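Folding chessboard keeps closing up and won't lie flat

Asked in Board Games and Table Equipment

Dénes Oláh
Member, Grestport
Posted 22:35

I have a folding chessboard, the ordinary kind with a hinge across the middle, bought second-hand in March. It has been stored folded in a cupboard over a radiator. When I open it on a hard tabletop the two halves do not sit level. The fold stands 2 mm above the table and the outer edges touch. On a tablecloth the effect is less obvious, but pieces near the fold still lean slightly.

Things I have checked so far: the hinge screws are tight, there is no grit in the joint, and the table itself is flat when tested with a steel rule. The board is 50 cm along each side when open.

I would like to know whether the hinge or the panels are at fault, and whether it can be corrected without stripping the printed surface. I would prefer not to put glue anywhere near the squares.
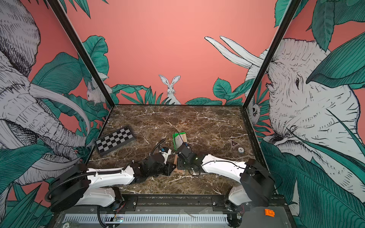
Folding chessboard, black border, opened at an angle on the left of a brown marble top.

A stone top is a good surface for this sort of check, as it has very little give. A tablecloth or felt mat will hide a small error, so please assume a bare, hard surface in any replies.

3 replies

Trurnley
Regular contributor

Measure before you do anything else. Open the board and lay a straight edge along one half only, at right angles to the fold. Then do the same on the other half. If light shows under the middle of the rule, that panel is cupped. If both halves are straight and the gap appears only when the rule crosses the fold, the panels are sound and the hinge is holding them at an angle.

For a hinge fault, the usual cause is leaves that are not fully sunk into the wood. Take the screws out of one side, lift the leaf and look underneath. Old glue, varnish or a raised burr round a screw hole is enough to give you 2 mm at the fold. Clean it back with a chisel held flat, refit, and test again before touching the other side. Put the screws back in the holes they came from.

For a cupped panel, storage over a radiator would explain it. One face has dried faster than the other. Move the board to an unheated room, open, standing on edge so that air reaches both faces equally. Leave it 14 days and measure again. Some of the bend will usually come out without help. If not, lay it face down on a clean cloth with an even weight on each half and give it the same time again. Do not wet the back. People recommend it, and on a printed board the edge of the print can lift.

I would also check whether the board has feet or felt pads underneath. If one is thicker than the others you will get the same symptom — and a much easier repair.

Drikitz
New member

Mine did this. I put some heavy books on it and it was fine after a while. Or just get a roll-up one, they are cheap.

Juhász
Member

Agree with Trurnley on measuring each half separately. Two additions.

If the hinge is the concealed barrel type there are no leaves to pack or sink, and the adjustment is in how deep the barrels sit in their holes. A barrel that has worked outwards will hold the fold open. They can normally be pressed back with a block of scrap wood and a small clamp. Go slowly and stop when the barrel is level with the edge.

Books are all right as a weight only if they cover the whole panel. A small stack in the centre of a cupped panel puts the load in one place and leaves the corners free. Use a flat piece of board between the two.

Dénes Oláh
Comment on the reply from Trurnley

Measured as suggested. Both halves are straight, the gap is only across the fold. There is old varnish under one leaf of the hinge. I will clean it out and refit before I consider the storage problem, although the board has already been moved away from the radiator.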